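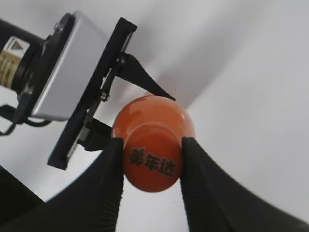 Quiénes somos

Pitarard es una empresa de distribución de bebidas. Servimos refrescos, agua y zumos a bares, comedores de empresa, colegios y tiendas de barrio. Trabajamos con marcas conocidas y con otras que cuesta más encontrar, entre ellas refrescos con el etiquetado en chino, como el de naranja de Mirinda (美年达), que nos piden sobre todo los restaurantes y los comercios de alimentación asiática.

Empezamos con 2 furgonetas y un local alquilado en la calle Flistmont. Seguimos en la misma calle, ahora en una nave propia con 4 muelles de carga. El catálogo tiene 200 referencias y se revisa cada temporada.

Qué hacemos

Compramos por palés y vendemos por cajas. El cliente puede pedir cajas completas o combinar sabores en una misma caja, siempre que las botellas sean del mismo formato. Las cajas combinadas se preparan en la nave el día anterior al reparto.

Antes de cerrar cada caja se comprueban el tapón, la etiqueta y la fecha de consumo preferente. Las botellas con el tapón dañado o la etiqueta despegada se apartan y no se venden. Las de plástico van de pie, con separadores de cartón, y nunca debajo de las de vidrio.

El almacén

La nave está dividida en tres zonas: entrada de mercancía, estanterías y preparación de pedidos. Los refrescos se guardan lejos de las ventanas. En junio empieza la temporada fuerte y ampliamos el horario de carga por la tarde.

Para el control de existencias usamos el programa Skilis. Cada caja lleva un código con el lote, de modo que podemos localizar una partida si el fabricante nos lo solicita. Los separadores y las cajas de cartón nos los suministra Hoekstra, que también recoge el cartón usado para reciclarlo.

A quién servimos

Tenemos 74 clientes fijos. También atendemos pedidos sueltos para fiestas, ferias y actos escolares. En esos casos admitimos la devolución de las cajas sin abrir.

Visitas y recogidas

El almacén abre al público los sábados por la mañana. Se puede recoger un pedido hecho por teléfono o comprar por cajas en el mostrador. Hay sitio para aparcar delante de los muelles. No vendemos botellas sueltas.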